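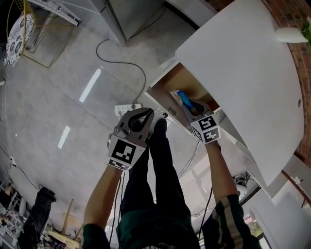

Research > Manipulation > Drawer Retrieval Study > Frequently Asked Questions

Frequently Asked Questions: The Cenholm Drawer Retrieval Study

What is the purpose of the study?

The study examines whether a robot can learn to take small objects out of drawers from demonstrations given by people. Drawers are difficult for robots. The walls limit how the fingers can approach, and the view of the object is often partly blocked by the hand.

How are demonstrations recorded?

A demonstrator works with a pair of hand-held grippers. Patterned markers on each gripper allow its position to be tracked through the whole movement. No robot is required at this stage, and recording can be carried out in ordinary furnished rooms.

Why are two grippers used if only one picks up the object?

The second hand matters in many trials, for instance when a drawer slides shut or an object must be passed across. Demonstrators keep both grippers in hand throughout, and the learned policy controls two arms.

How many demonstrations were collected?

The main set contains 500 demonstrations. A further 230 were recorded later with small boxes only, after early tests showed that flat-sided items were the most common cause of failure. The two sets are listed separately in the release.

What was the main result?

Policies trained on both sets completed more retrievals than policies trained on the main set alone. The gain was largest for boxes lying close to a drawer wall. Results for soft items did not change in a meaningful way.

Does the method work on drawers it has not seen before?

In part. Testing included 8 drawers that were left out of training. Performance fell on the deepest of these, where the wrist came into contact with the edge of the tabletop. Akinyi Biwott is leading follow-up work on this problem under the project name Okoth.

Are failed attempts included in the data?

Yes. They are labeled as failures and were not used for training.

Who may request the data?

Researchers at universities and nonprofit institutes may apply using the form on the data access page. Requests are reviewed by Wafula Rashidi. Commercial use requires a separate agreement.

Related items

Busari: Tracking Hand-Held Tools Indoors
Jurance Data Format, Version 2
Okoth: Reaching Into Deep Spaces
Data Access and Terms of Use

This website uses cookies to measure visits and remember your settings. By continuing to browse, you accept our cookie policy.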